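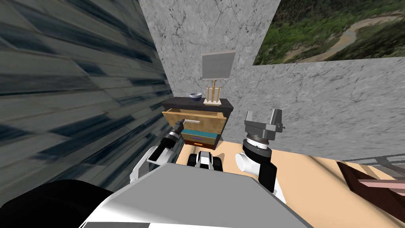

Fig. 1. Nightstand scene, head view. Top drawer open, left gripper just short of the handle.

June, Flumel trial, second sitting

Carried on with the Flumel sim package, which Larport would like us to license for 25 seats and which I would like to understand before anyone signs anything. Ran the drawer set from the bedroom pack this morning. Whoever picks the finishes at Flumel has a free hand: marble wall, teal drawer front, and a tiny easel with a blank canvas on it. I've seen worse hotel rooms and paid for them.

The good: contact on the thin handles is far better than in Besson, where our gripper used to pass through them like a ghost with an appointment. Joint limits came across from our own arm file without complaint. Loading takes about 50 seconds, so bring tea.

The less good: shuffling the materials also shuffles the friction, and the manual mentions this nowhere I can find. Lost most of an hour to a drawer that I took for jammed and was merely very grippy. Fix is to lock friction in the scene settings first, then shuffle. Written on the whiteboard in red.

Batch of 500 resets queued on the Hallbridge machine. Please leave it alone, including you, Arvid.

Arvid Løken asks whether the right arm could do something useful while the left sees to the drawer. Fair point. The stock script parks it and the two-arm script costs extra, naturally. Have asked Larport for a price and got a brochure.

Still to do:
- bowl and easel as obstacles, 4 start poses each
- see if the head view can be tilted without a restart
- find out what "priority support" means

Lab notebook, shared copy. Corrections to the bench inbox. Back to top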